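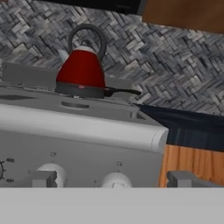

Red kettle on the light grey stove, grey tiles behind

hobnob_70
 We're in Huvville, very hard water, and I'm sick of scale in my tea. Has anyone fitted a Zolteo softener? Quoted 400 for the unit, fitting on top. Or is a filter jug enough?

marlpit
Had a Zolteo for 5 years. Taps and shower screen much better. You still need a separate unsoftened tap for drinking, so it won't do much for your tea.

Prydderch
Disagree with that. We drink softened water and it's fine. The kettle has no scale in it at all.

marlpit
Depends how hard it is to start with. Harder water means more sodium goes in. Check your supplier's figures before you drink it.

teasel2
I'd save the money. Citric acid, 2 spoonfuls in a full kettle, boil, leave it, rinse. I do mine every month.

hobnob_70
Tried that. It comes back within a week and there's still a film on the tea.

teasel2
The film is what a jug is for. Change the cartridge when it says, though.

Prydderch
Cartridges add up. I stopped buying them.

hobnob_70
Will try a jug until July and get a second quote from Cudisance for the softener.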